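Ticket 131: left arm stops dead when both grippers are over the middle cells
Opened by: Stavros Vukadinović
Site: Teixeira bench, two arms
Status: fixed, leaving it open till the rule change is signed off

Hi all, me again. Every time the left arm carries something across while the right one is hovering, the Cistness supervisor throws a zone fault and we lose the run. I wrote the zone rule back in November so yes, I know whose door to knock on!

What I tried first: restarted Pellis, re-homed both arms, swapped the e-stop lead. No change. Then I read our own bench standard properly (with a cuppa, it's a long one) and section 2 says each arm keeps 100 mm clear of the other's cell at all times. Fine on paper, but the software was measuring from the wrist and ignoring the gripper, so I'd padded it by another 18 mm to be safe, and the two margins were stacking up. Classic me.

Changed so far:
- distance now measured from the fingertips, open or closed
- padding gone, the 100 mm stays exactly as written
- slow speed whenever one arm is holding something and the other is over the paper
- cables checked for slack before each run and ticked off on the sheet

I also want it in the standard that a held item counts as part of the arm. A mug handle sticks out a fair way past the fingers, and the old wording only talks about the gripper. Milk cartons are a bit the same, being tall, so whoever is coming down from above needs the height in the file before they start.
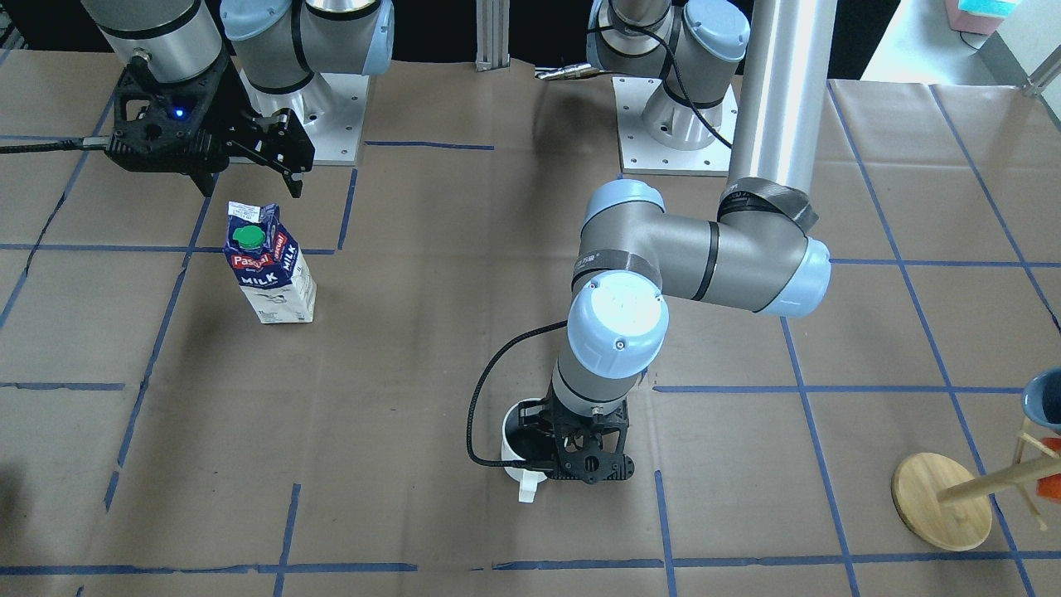
Gellness asked if we could just switch the zone check off for short jobs. No, sorry. If it's in the way, log it and we'll fix the rule, but please don't bypass it, even for one quick pick. And re-tape any blue line that has gone really wavy, as people do use them to set things out.

Update, 30 Jun 2025: ran the mug and carton job again with the new settings and got no faults. Could someone on the other shift try it before I close this? Settings are saved under the ticket number.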